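4.3 The things that do not stack

Most of the household inventory behaves itself. Books go on books, plates go on plates, and a folded towel will sit wherever it is put for as long as anyone cares to watch it. The remaining part is what this section is concerned with, and it consists of objects that are round, soft, or both. In the Dramolstead inventory we logged 893 loose items across the shared rooms, and the coders were asked to give each one a home: a shelf, a drawer, a hook, or a box with a lid. The round soft ones caused more disagreement than everything else together, including the cables.

We had expected trouble from sharp things and from expensive things. Both turned out to be easy. People know where scissors live and they have opinions about cameras. What they lack is any settled view on where a fuzzy ball goes when it is done being a fuzzy ball for the day. Utent, whose storage guidelines we followed for the first pass, files such items under "soft goods, other," a category that in our data also held oven mitts, a draft stopper and one half of a costume.

The practical difficulty is one of shape. A soft round object put on a table will stay if it is left alone and the table is level, two conditions that hold in laboratories and seldom in a room that people walk through. Pushed from one side, it rolls. Pushed from above, it flattens, waits, and then recovers with what Dafis, in her coding notes, calls "an air of having won." The only method all our participants arrived at without instruction was to press it from both sides at the same time and keep pressing until it was over the place where it was meant to go. Figure 6 shows an item of this class pressed from the left and the right, with a lidded container standing farther back on the same table. 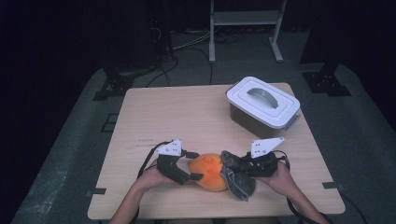

Page last modified: September, 4:22 p.m.

Figure 6. Two-sided hold on a soft round item (code R2, "orange, fuzzy"). Lidded container at back right.

Some remarks on the item itself. It entered the inventory twice, once as "pumpkin" and once as "ball," and the two coders responsible have not been brought to agreement. The pumpkin party points to the color, which is orange and gets darker underneath. The ball party points out that everything else about it is ball. We have kept the code R2 and dropped the noun. Readers who feel strongly may write to the second author, who already receives such letters.

The difference has consequences, as the two names lead to two homes. A pumpkin is seasonal. Under the Utent guidelines it is stored away for most of the year in a closed container, and anyone who leaves it out in spring is making a statement. A ball is in general use and belongs somewhere a person can reach without moving three other things. When we gave participants the item under the first name, they reached for a lid. Given the same item under the second name, they looked for a basket, and if there was no basket they put it on the floor and considered the job finished. It was the clearest effect of naming in the whole study, and we would have been glad to find it in some more dignified object.

The container deserves its own paragraph, as containers are the usual answer to every question in this literature. The one in Figure 6 has a dark body and a white lid, and the lid has a carrying handle that folds flat. Dobson's typology would put it among the "closed portable" forms, meaning that the contents are out of sight and that the whole thing can be taken to another room and forgotten there. Participants liked this form very much. They liked it so much that they rated rooms with closed portable containers as tidier before a single item had been put into one. We repeated the rating task with the order of rooms reversed and got the same answer, somewhat faster.

A handle on the lid also changes where the container ends up. Boxes without handles were left against walls, where two hands could get under them. Boxes with handles were left at the backs and corners of tables, within reach of one hand but out of the way of the work. Nobody was told to do this. In the interviews participants described the back corner as "where it goes" and could not be drawn further, though one added that the front was for "what you're on at the moment." We have adopted the phrase, with thanks, in Section 5.

Lids bring us to volume. A soft item can be made to fit under a lid that is plainly too low for it, and our participants did this with evident satisfaction. The Drilerholm pilot, which used rigid items only, found that people stop filling a box when the contents reach the rim. With soft items they stop when the lid no longer closes under a forearm. This gives soft goods a storage density that no table of box sizes will predict, and it also accounts for the entry "sprang out" appearing 22 times in the coding sheets. We did not have a code for it at the outset. We have one now.

Two limits should be mentioned. First, fuzz was not treated as a variable. It was suggested at an early meeting that a fuzzy surface is easier to hold than a smooth one, and it was suggested at the next meeting that it is harder, and after that the agenda moved on. Second, R2 is one item. We had several other round soft items at the start of the project, and they are believed to be in a closed portable container.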